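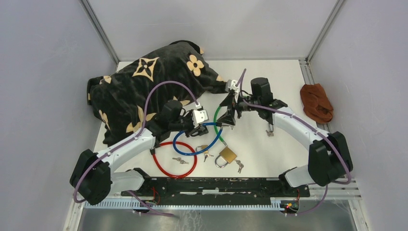
Rallow's last laundromat will stay open through the winter after all, the town council decided, ending a fight that had run longer than most of the dryers.

Plavarer, the company that owns the building on the corner of Mill and Third, had told customers in a notice taped to the change machine that the doors would close for good at the end of December. The notice thanked the public for its loyalty and asked it to remove its socks.

The public removed very little. Within a couple of weeks 700 residents had signed a petition, a respectable turnout in a town where the last school board race drew fewer votes than that. Several signatures had to be thrown out because they were in fabric marker and had bled through to the next page.

Under the deal approved at the council meeting, Plavarer will keep the place running for another 10 months in exchange for a break on its water bill. The company gets to raise the price of a wash by 40 cents. The council gets to stop hearing about it, at least until fall.

The rest of the meeting, which began at 7 p.m. and wrapped up close to midnight, was spent on the question of folding tables. The laundromat had four until last spring, when two were taken out to make room for a vending machine that sells detergent, dryer sheets and, for reasons that did not come up, phone chargers. Residents want the tables back. Plavarer's written reply noted that the vending machine has been "a strong performer." One woman told the council she had been folding fitted sheets on the hood of her car, and she was given extra time to speak.

Trernix, which services the machines, filed a report listing 128 repair calls at the site over the past year. Most were for coins. The rest included a jammed door, a flood that reached the nail salon next door, and a dryer that runs only if it is leaned on. That one is due to be replaced. A few regulars spoke in its favor.

The nearest other option is in Kaewsai, across the river, where the laundromat has free coffee and a television and closes at 6 p.m., before most people in Rallow get home from work. The bus between the two towns does not allow baskets in the aisle.

Hours at the Mill Street location will stay as they are, 5 a.m. to 11 p.m., last wash at 10. The council will take up the folding tables again in January.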